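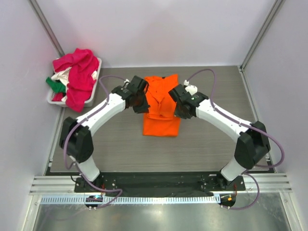
Page last changed: October, 21:12

Chapter 12
Household Work and the Machine

Folding laundry is a poor test of strength and a good test of almost everything else. A shirt weighs very little. It has no fixed shape, it hides parts of itself, and it changes every time it is touched. A person picks it up, gives it a shake and finds the shoulders without thinking about it. A machine has to work out where the edges are before it can do anything useful, and when it moves one edge the others move too.

This chapter asks how far machines have come with chores of this kind, at home and on the shop floor. The short answer is that some parts of some chores can be done, slowly, by equipment set up for the purpose. Two arms and a bare tabletop, with an orange garment between the grippers and a basket of other cloths at the corner, make a typical working arrangement. Most of what makes a home difficult has been left out of it. There are no stairs, no pets and no drawer that sticks.

12.1 What counts as doing a chore

Claims about household machines are often hard to compare because the chore itself is not defined. "Does the laundry" may mean folding one garment that a person has already laid flat. It may also mean emptying the dryer, sorting, folding, stacking and putting away. In this book a chore is the whole job, from the point where a person would start to the point where a person would walk off and do something else. A single part of it is called a step.

The difference shows up in the Murnolance trial, which we return to in Section 12.4. Fabian Hofstetter gave a folding station 138 garments in mixed order and recorded each step separately. Folding a garment that was already spread out went well. Picking one garment out of a pile did not, and 21 of the failures came from lifting 2 items at once. Judged by the step, the station looked nearly ready. Judged by the chore, it still needed a person beside it.

12.2 Why the shop floor came first

Factories had machines for repeated work long before homes did. A part arrives at the same place, facing the same way, and the floor can be built to suit the machine. At the Gorkine plant, Beat Schnyder spent around two years on fixtures - trays, guides, stops - and far less on the arms themselves. Even there, soft goods were left to people. Bagging, bundling and anything with loose straps stayed on the hand line.

Before reading on, choose a chore you did this week and write down its steps. Mark the ones where you relied on touch. Keep the list, as you will need it for the exercises in Section 12.3.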